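Paper in Small Offices — speaker notes

Evening talk, Zurnstead library, May. 40-minute slot, leave ten for questions. Water on the left side, clicker in jacket pocket, check the jacket.

Opening

Hi everybody, thanks for coming out to hear somebody talk about filing. I know what you gave up for this (dinner, probably).

Quick show of hands — who has a cabinet at work they'd rather not open in front of a visitor? Wait for hands. Keep waiting, the back row is always slow. Mine was next to the copier and it had 37 binders in it, and I could have told you what was in maybe four of them.

So tonight is the story of how our little office at Cirholm got its paper under control, what I'd do again and what I'd skip.

How we got there

Tell the Busis story. They called at 4:30 in the afternoon wanting a signed delivery note from two years back, and I told them, very cheerfully, that I'd have it in five minutes. I had it at twenty to seven. It was filed under "Misc. 2". There was a "Misc. 1" too, and I'd gone through that one first, every page!

Pause for the groan.

Then Rocío Sotomayor, who ran our front desk, put a sticky note on my monitor that just said "binders???" and that was the start of the project. No budget, no consultant. We had a roll of labels and a key to the recycling bin.

Sorting day

We did it on the floor. I really recommend the floor, tables fill up too fast. Keep piles:

Keep, and somebody uses it every month
Keep, the law says so
Scan, then shred
Whose is this

That last pile was the biggest one by lunch. Nikola Wróbel went desk to desk with it like he was selling cookies, and most of it came straight back and went in the bin.

We pulled nearly 1,000 sheets that were plain duplicates. Some price lists were in there six times over. After the scanning was done we had 421 pages left that needed to stay on paper, and I remember that number because I'd bet Nikola it would be over 500. I bought the coffee.

(If the room is lively, do the bit about the fax cover sheets. If not, skip ahead.)

What went back in the cabinet

Okay, slow down here, people like to take notes on this part.

We set ourselves a rule that a binder gets shelf space only if somebody can say out loud when they last opened it. It's a slightly embarrassing rule, and that's why it works on me. Everything else goes in a box in storage with a date on the lid, and when the date comes up you shred it.

Next, leave room. I used to see an empty shelf as a shelf I hadn't filled yet. Now I try to keep the bottom one clear so there's somewhere to set things down while I look for something else.

And I'll admit I'm relaxed about standing versus flat. Krajewska, the shop where I buy my supplies, sells lovely dividers for keeping binders upright, and if you have a full row, go for it. With only a couple of them, flat is fine by me, two blue binders on a shelf and you can find either one without reading a label. 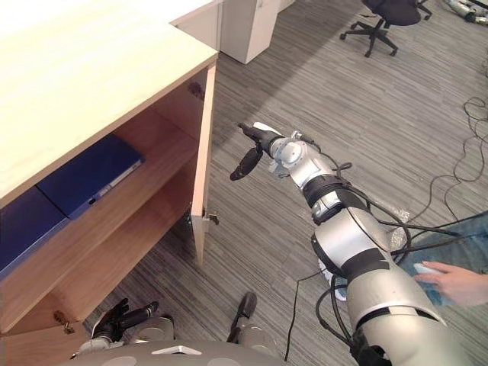
Keeping it that way

This is where most of us fall down, me included. We put ten minutes on the calendar once a month, right before coffee, and whoever's turn it is opens the doors and looks. They don't have to fix anything, they just look and say what they see. Rocío used to do hers out loud to the whole office, which I loved — full sports commentary.

New binders need a name on the spine before they go in, and "Misc." isn't a name. I get a laugh there usually, don't step on it.

Questions

People will ask about scanners. Say I use whatever the office already had and move on.

Somebody always asks about tax papers. Send them to their accountant!

Sign-up sheet for the follow-up session is by the door, remind them twice. Grab the extension cord before leaving, it's mine.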